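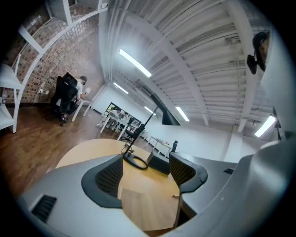

Folding a fitted sheet is still beyond any machine Johanna Koller has met, and she told the Friday night crowd at Tulluline so within a minute of picking up the microphone. Clearing a table, though? She reckons that one is close, and plenty of people in the room were keen to agree with her.

2 min read

The talk was part of Grarnine's open evening on home and shop-floor robots, which drew 70 people and ran well past its 9 pm finish. The question on the night was a simple one: can a machine do the chores yet?

The answer was a cheerful "some of them, some of the time", and the detail was terrific. Grarnine has been teaching its software from recordings of ordinary jobs done by hand with a gripper, the sort of thing you'd do without thinking: shifting a desk lamp, coiling a cable, putting a bottle back on its shelf. The team has 600 recordings of tabletop jobs so far. In last month's trial the robot tried 385 pick-ups on furniture it hadn't met before, and Koller said the mugs and boxes went beautifully.

Cables were another story. A cord never lies the same way twice, and a lamp with its cord still attached is really two problems (the stiff bit and the floppy bit) that have to travel together. Lautaro Farías, who runs the stockroom at Orellana, had a similar tale from the shop floor. His machine restocks flat cartons all afternoon without a fuss, then stops dead at a bag of tea towels.

"I'd have it back tomorrow, mind you," he said. "It does the bottom shelf, and my knees are thrilled."

Speed came up as well. Koller's robot takes 4 minutes to clear a small round table, a job most of us would knock over while the kettle boils. She expects that to come down, and the colour in her voice when she talked about the next round of trials was hard to resist!

Those trials start in December at Jasteren, where staff will let the robot loose on the lunch room benches after closing. Dishes are on the list. Fitted sheets are not.

Contact the newsroom | Copyright, all rights reserved | Back to top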